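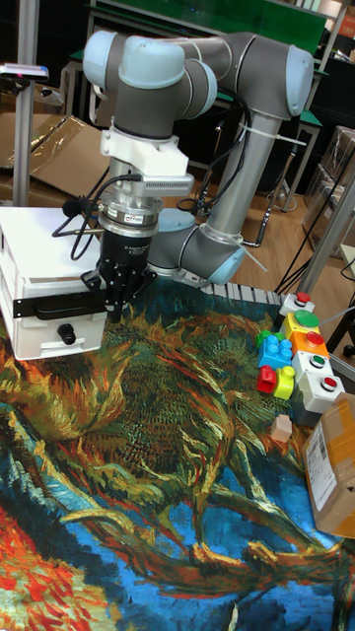
First-person present is tiring over 400 pages, one reader in Clostton wrote to us in September, and the complaint deserves a measured answer.

The tense now dominates fiction for teenagers. Its main limit is technical. A narrator who speaks as events happen can't know how they end, so foreshadowing has to come through objects, weather or other people's talk. Flashbacks become harder to place as well. Most writers switch to the past tense for them and mark the change with a line break.

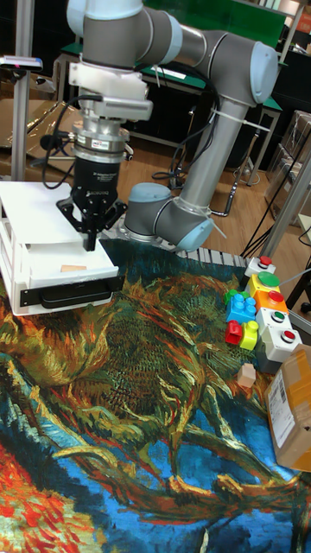 Gripper over a white drawer unit.

Chapter length is the usual remedy. Skellutthorpe, the boarding school novel published by Kimaro, opens with a chapter of 3,000 words and drops to 700 by the midpoint. The longest flashback runs to 2,010 words and is the only part told entirely in the past tense. It slows the book down, and the ferry crossing that follows has to win the pace back.

The sequel, Sisport, alternates two narrators and gives the past tense to the older sister. Her voice is easier to follow over long stretches. The younger sister's chapters are shorter and sometimes thin, particularly the one set in the school kitchen, where dialogue carries nearly everything.

Sisport is out in paperback on 9th October.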